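# Snack Box Swap: Your Questions, Answered

Hi, I'm Salamatu, and I run the Saludo snack swap out of my spare room. I get the same emails every month, so I've put my answers in one place.
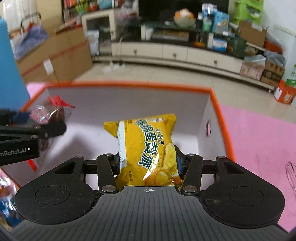 *A sponge cake packet over the white box with the orange rim.*

### How does the swap work?

You fill a box with snacks you love, drop it off, and go home with somebody else's. Drop-off is Monday until 7 p.m. We have 30 people on the list right now, and I'd love more!

### What kind of box should I use?

Anything open-topped and sturdy. I'm fond of the white ones with the bright orange rim, mostly because I can spot them across the room. A hole in the side is fine, but keep the little candies away from it or bag them up first (ask me how I know).

### How much should I put in?

Keep it under 100 ounces. Last February one box came in so heavy that Augustina Fiadzo and I had to carry it up the steps together, stopping twice.

### Which snacks travel best?

Individually wrapped cakes are my favorite. They fill the odd gaps, and a crinkled wrapper doesn't mean anything's wrong with the cake. I stand them upright along the walls so you see the fronts when you look in. Chips go on top, always. Please, no glass jars.

### The label isn't in English. Can I still send it?

Yes, please do! Half the fun is getting a packet covered in big Chinese characters with a picture of sliced sponge cake on it and knowing exactly what you're in for. Just tape on a note with the ingredients in English — we have two people with nut allergies, and guessing from a picture isn't good enough.

### Can I send homemade things?

Sorry, no. Factory sealed only. Augustina's ginger cookies are the great tragedy of this rule.

### Do I need padding?

Not usually. If your box is half empty, crumpled paper works, or just add more snacks. I pack on the floor with foam mats down, so a dropped packet generally survives.

### What happens to the extras?

They go in a pile next to the boxes, and I use them to top up anything that looks skimpy. Whatever's left goes to the Rekura after-school club. We've passed along 400 packets so far.

### Can I ask for only sweet or only salty?

You can ask. Put it on the sign-up sheet and I'll do my best, but salty goes fast. If you get something you can't stand, bring it back the next Monday and dig through the extras for something else.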